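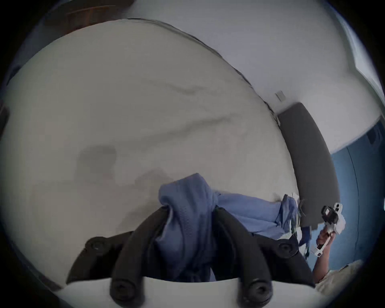 4. Findings: Waiting at the kerb

4.1 What people told us about crossing

We had expected, when we began planning this work, that our walkers would want to talk mostly about fast traffic. They did talk about it, and with some feeling, but what came up again and again in the diaries was the waiting. People in Bandlow wrote about standing at the Dodier Road lights with shopping in both hands, pressing the button, and watching the traffic go through twice before the green man came on. One older walker described the wait as "long enough to read the whole of the bus shelter", and we have thought of her kindly ever since when standing there ourselves.

The diaries were filled in at bedtime, and the entries have the easy, slightly wandering manner of things written at the end of a day. We have kept the spelling and the grumbles as they were. Where an entry named a neighbour or a shop, we have taken the name out, but otherwise the words quoted in this section are the walkers' own.

It is worth saying something about the shape of Dodier Road, as readers who don't know Bandlow may find the complaints hard to follow. The road runs straight down from the hospital to the old market, with shops along one side and most of the houses on the other. There are two signal crossings, one at either end, and over 200 metres of railing between them. Anyone living near the middle who wants a loaf of bread must therefore walk away from the bakery, cross, and walk back again — or else squeeze through the gap by the post box, as a good many of them admitted to doing.

We were careful not to treat the gap as bad behaviour. Early on, Mabli Maddocks pointed out that the line of worn grass on the verge leads directly to it, and that people with pushchairs, who can't fit through, wrote far more crossly about the road than anybody else did. Their entries tended to be about time: a trip put off until someone else could mind the baby, or a visit cut short to be back before the school traffic built up. For these walkers the road was a thing to be planned around, and several of them had simply stopped going to the far side unless they had 2 or more errands to do there.

4.2 Differences between the two neighbourhoods

Nullside made a useful comparison. Its main street carries similar traffic, but it has no railing, and there is a raised crossing outside the library where drivers are used to giving way. Takumi Tamura walked both streets with residents in July, in fine weather and in some truly dreadful rain, and his notes agree closely with the diaries. Walkers in Nullside chatted as they crossed. In Bandlow the talk usually stopped at the kerb and picked up again on the other side, which he found rather sad, and so did we.

Not everything in Nullside was praised. The pavement narrows sharply at the corner by the chemist, and 6 walkers wrote that they stepped into the road there when someone was coming the other way. Cars left half on the kerb made matters worse in the evenings. Catrin Gittins, who coded these entries, suggests that they belong with the crossing complaints, and we have grouped them together in the discussion under the heading of interrupted walking. Lalit Chaturvedi would have kept them apart, and his reasons are set out in Section 5.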